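Search this book
Enter a word or phrase

Chapter 5
Writing the Short Film Synopsis

Sooner or later, and usually sooner than you would like, someone will ask you to say what your film is about in a sentence or two. It may be a festival entry form with a little box that stops accepting letters before you have finished your thought. It may be your aunt at dinner. For a good many filmmakers this is the most uncomfortable part of the whole job, and I have known students who spent months happily cutting and recutting an eleven-minute picture and then sat in front of that little box on a Friday night as if they had never written an English sentence in their lives.

I was one of them, I should admit. My first short, Grunden, was about two sisters who inherit a boathouse and can't agree on whether to sell it. The synopsis I sent out ran to 824 words. It had the sisters' childhoods in it, and the history of the lake, and a paragraph on why I had chosen to shoot in winter. The festival programmer, Chrysoula Tsolakis, wrote back very kindly and asked whether I could get it down to 61. I thought she had made a typing mistake. She had not, and the version I finally sent her, after a week of sulking, was the first piece of writing about the film that made anybody want to see it.

This chapter is about getting from the long version to the short one. We will look at three lengths that you are likely to be asked for: the single line that goes in a printed schedule, the short paragraph that goes on a festival's website, and the full-page synopsis that goes to funders and sometimes to distributors. They are cousins, but they don't do the same work, and you will save yourself a good deal of grief if you write them separately instead of chopping one down to make the next.
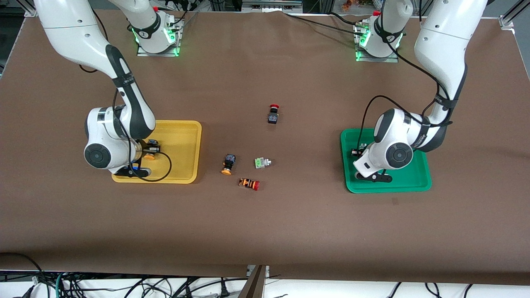
Let's begin with the single line, since it is the hardest and everything else gets easier once you have it. A good line usually tells us who the film follows and what that person wants or is up against. Look at how Fotini Petridis described her comedy Jorkia: "A retired bus driver learns her old route is being canceled and decides to drive it one more time, with or without a bus." We know who she is. We know what she is after, and we can tell from those last five words that we are allowed to laugh. Petridis doesn't say the film is funny, and I would encourage you to follow her in this. Words like hilarious, powerful and heartwarming belong to the audience — let them be the ones to use them.

Compare that with an early draft for a documentary called Mạch, which one of my evening students, Nii Mahama, has generously let me print: "An exploration of memory, food and belonging." There is nothing false in it. The trouble is that it could sit under a thousand other films without anyone noticing the switch. When I asked Nii what we would see if we bought a ticket, he told me about a father and son who run a noodle counter and haven't spoken to each other directly for 10 years, passing every message through the customers. Well, there was his line! He had been carrying it around the entire time and had thought it was too plain to write down.

That happens more often than you'd guess. We get so close to our own work that the plain facts of it start to seem dull to us, and we reach for the large words instead. If you find yourself stuck, try telling the film out loud to someone who hasn't seen it, and have them write down whatever you say first. Annunziata and Gerardo Guerra, who made the family drama Trustmont together, did this across their kitchen table in May, each describing the film while the other took notes, and they discovered that they had been making slightly different films. It was a useful thing to find out, if a bit late in the edit.

A word on endings before we go on. Students always ask whether to give them away. In the single line and the short paragraph, no, please don't. In the full-page version you must, and coyness there will only annoy the reader, who has a stack of these to get through and needs to know that you know how your story finishes. We'll return to this in the second half of the chapter, with samples.

Related chapters
Choosing a Title You Can Live With
The Director's Statement
Stills, Posters and the Press Kit
Filling Out the Festival Entry Form
Writing Credits Without Losing Friends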